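The Long Way Down to the Harbor

Michalis Lambrakis wrote most of his second novel before sunrise, at a kitchen counter in the town of Hitwood. He started at 4 each morning and stopped when his daughter came down for breakfast. The book, "Ula," took him three years.

It follows a ferry cook named Ula Gkikas who goes back to the island where she grew up after her brother stops answering letters. The house is locked, the neighbors are polite, and the brother's boat is tied up at the harbor with a new name painted on it. Ula has 23 days before she has to be back at work, and each chapter covers one of them.
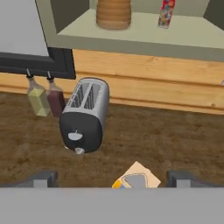
Lambrakis says the early drafts were much longer. He had given the brother his own chapters, then cut all of them – 70 pages in a single weekend. "He was explaining himself too much," he says. "I wanted the reader to know only what she knew."

The result is a slow book, and some readers will lose patience with the middle section, where Ula mostly repairs a roof. The last third moves quickly. A scene in the customs office, told almost entirely in dialogue, is the best thing he has written.

His first novel sold 3,000 copies and went out of print. Vellamix, the small press behind "Ula," plans to reissue it in December with a new ending. Lambrakis is still working on that ending, and he has gone back to getting up at 4.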